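I get the same handful of emails about my stories, so I've put the answers in one spot. If yours isn't covered, write to me anyway. I like mail.

## Is "The Girl on Ginting Street" about you?

Sort of? The mother is about half mine and half a neighbor I was scared of when I was nine. The girl is quieter than I ever was. I did slam a lot of doors, and I did once go a whole week without talking to anyone in my house, but the reason in the story is made up and the real one is much duller (it was a sweater).

## Is Medthorpe a real town?

No, I made it up, and I'm sorry to the reader who spent an evening looking for it on a map! It has the hill from one place I lived and the bus station from another. Donstead is the next town over in the stories, and that one is made up too. Don't try to work out the distance between them. I've changed it at least twice.

## How long are your stories?

Most of what I post is short. The shortest one up right now is 209 words and the longest is 1441, and I fought with myself over every word past a thousand. I'd love to write a novel someday - I have the first chapter of one in a drawer, and it has been the first chapter for years.

## Why are they all so sad?

My sister asks me this too. I don't sit down planning to make anybody cry. I start with two people in a room who can't say the thing they want to say, and it goes where it goes. There are funny ones! Try "Movetwood Bakery, Closed Mondays Forever" if you need a break from the crying ones. Okay, somebody does cry in that one, but it's over a cake.

## Where do you write?

At a table, with tea, mostly early. I can't do cafes, I end up listening to the next table and writing down their argument in place of mine. I write first drafts by hand and they're a mess, with arrows going everywhere and whole paragraphs upside down in the margin. Then I type it up and find out what I've got.
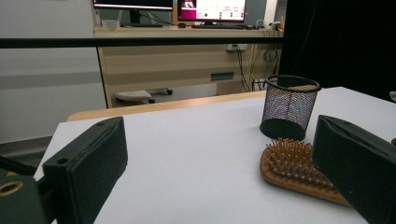
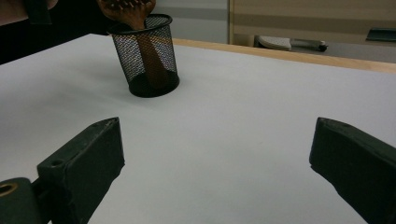
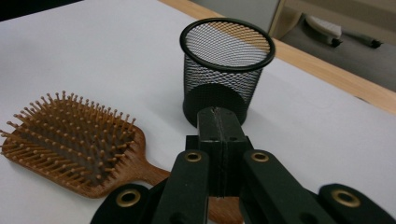
I type up the same day if I can, before I forget what the arrows meant. After that the story has to sit for 30 days without me looking at it. I cheat on this constantly. But when I do manage it, I always find a line I was proud of that has to go, and usually it's the very first one.

## Do you ever write happy endings?

I write endings where somebody puts the kettle on. To me that's pretty happy. I know a lot of you wanted the mother to open the door at the end of the Ginting Street story, and I did write that version. It was fine. It just felt like I was being polite to everybody, so I took it out and left her standing in the hall.

## Will there be a part two?

Probably not for that one. The story that might get a second part is "April, Upstairs," mostly because I never figured out who was living upstairs and it bugs me.

## Can I use one of your stories in my class?

Yes, please do! Keep my pen name on it and don't change the ending, that's all I ask. If your students write their own versions I'd really love to read them. One class sent me a stack where the father turns out to be a ghost, and a couple of those were better than mine.

## Can you read my story and tell me if it's good?

I used to say yes to everybody and then I got so behind that I felt sick opening my inbox. So now I read new work only in April, and only short pieces, one per person. I'll tell you what I liked and where I got lost. I won't tell you if it's good, because I don't know that about my own either.

## How do I find out when there's a new one?

Check the front page. There's no newsletter - I started one, sent it out with the wrong story attached, and quit. New stories go at the top, and anything I've gone back and fixed has a little star next to the title.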